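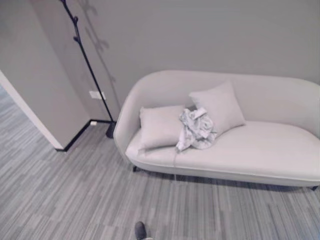 The gray loveseat, with its two pillows.

NOTICE TO THE RESIDENTS OF JODURA HOUSE

The Office of Tenancies at Zolora regrets to inform residents that the sea has been granted a lease on the fourth floor. The application was received in July, in good order, with a deposit of $2000. The Office found no grounds for refusal.

The sea will occupy Unit 49. It has agreed to keep its tides between the hours of 4 p.m. and midnight. Residents of the floor below may hear gulls. Complaints about gulls should be sent to the Rivas Street desk on Form 1395, which must be signed in ink that does not run.

The former tenant of Unit 49 left no forwarding address. The loveseat and certain soft goods remain the property of that tenant and will be held in the Jernetti Room until claimed.
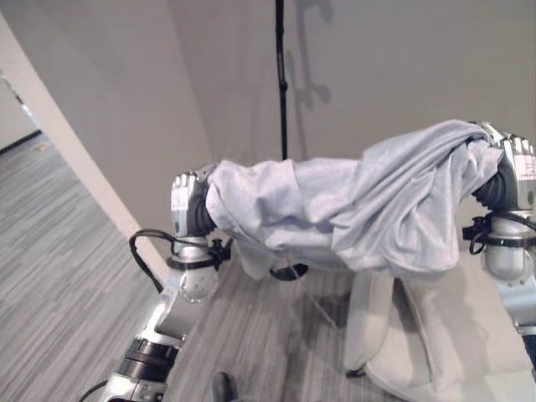 Gray knit cloth, held at both ends.

The Office has received several letters asking whether the former tenant and the sea were known to each other. The Office does not keep records of that kind. It can confirm that the application was written in the former tenant's hand, and that the keys were returned in a jar of salt water.

Rent for August has been paid in full. Residents are asked to leave their shoes on the stairs.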